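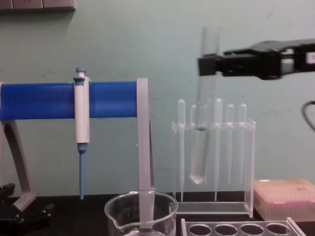
Acrylgestell mit Transferpipetten, links daneben der Ständer mit der Mikropipette

Transferpipetten im Gestell oder in der Schublade aufbewahren?

Mio Yoshida
Ich richte gerade einen kleinen Arbeitsplatz für Wasserproben neu ein und komme bei den Kleinteilen nicht weiter. Es geht um Einweg-Transferpipetten aus Kunststoff, die mit dem Gummiball-Prinzip, nur eben aus einem Stück. Bisher lagen sie bei uns in der Tüte in der Schublade, 400 Stück pro Packung, und jeder hat hineingegriffen. Jetzt haben wir ein durchsichtiges Acrylgestell mit gelochter Deckplatte. Die Pipetten hängen darin mit dem Ball nach oben und der Spitze nach unten.

Meine Fragen dazu:
Ist das offene Hängen in Ordnung oder verstauben die Dinger nur?
Darf ein Reagenzglas mit einem Rest Flüssigkeit in dasselbe Gestell oder gehört das getrennt?
Und kann die Mikropipette auf ihrem Ständer direkt daneben bleiben? Der Tisch ist nicht groß, dahinter ist gleich die Wand.

Wir arbeiten nicht steril. Gemessen werden pH-Wert, Härte und Nitrat, dafür verdünnen wir manchmal 1:100. Im Forum von Clendside habe ich nur Beiträge zu Glaspipetten gefunden.

2 Antworten

Iraís Carrillo
Offen hängen ist für eure Zwecke in Ordnung, wenn ihr nur den Tagesbedarf ins Gestell steckt. Der Rest bleibt in der Tüte, Tüte zuklappen, Klammer dran. Was am Abend noch unbenutzt hängt, verwende ich am nächsten Tag zuerst. Nach einer Woche Standzeit nehme ich sie nur noch für Spülwasser.

Wichtiger als der Staub ist die Spitze. Die Stiele sind je nach Sorte verschieden lang, und bei langen Pipetten kommt die Spitze der Bodenplatte recht nahe. Sie darf nicht aufsitzen, sonst verbiegt sie sich und nimmt auf, was unten an Tropfen liegt. Also vorher eine von jeder Sorte einhängen und nachsehen. Die Bodenplatte wische ich jeden Morgen mit einem fusselfreien Tuch und demineralisiertem Wasser ab. Kein Alkohol auf Acryl, davon bekommt es mit der Zeit feine Risse. Unser altes Gestell von Henriques ist so kaputtgegangen.

Gebrauchte Pipetten kommen nie zurück ins Gestell, auch nicht für fünf Minuten. Ohne diese Regel weiß nach der Mittagspause keiner mehr, welche sauber ist. Stell einen Becher mit der Aufschrift »gebraucht« hin.

Das Reagenzglas würde ich getrennt halten. Zum kurzen Abstellen mag es gehen, aber wenn es zwischen den Stielen steht, stößt man beim Herausziehen leicht an eine Spitze. Ein eigener Reagenzglasständer kostet wenig.

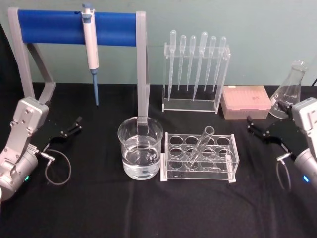

Anordnung auf dem Tisch

Bei uns in Kerkuvstead steht es so: Pipettenständer hinten links, rechts daneben an der Wand das Acrylgestell, die Arbeitsfläche davor. Die Mikropipette kann also ruhig neben dem Gestell hängen. Sie sollte nur immer senkrecht hängen, vor allem wenn noch Flüssigkeit in der Spitze sein könnte – hingelegt läuft sie in den Schaft. Ein Becherglas vor dem Ständer stört nicht, solange man die Pipette nach oben wegnehmen kann, ohne darüber zu streifen.

Eine dunkle Unterlage ist angenehm, weil man durchsichtige Teile darauf besser findet. Stoff saugt allerdings Tropfen auf. Für reine Wasserproben reicht er, bei Säure würde ich eine abwischbare Matte nehmen.

Die Skala am Stiel ist übrigens nur zum Abschätzen. Für die 1:100 nimm die Mikropipette.

Wunik507
Wir haben sie einfach in einem hohen Glas stehen, Ball nach oben, geht seit 7 Jahren gut. Gestell ist schöner, nötig ist es nicht. Deckel drüber, wenn Feierabend ist.

Mio Yoshida
Danke euch beiden. Ich hänge ab jetzt nur noch den Tagesbedarf auf und besorge einen Ständer für die Reagenzgläser. Das mit dem Alkohol wusste ich nicht, die Flasche stand schon bereit.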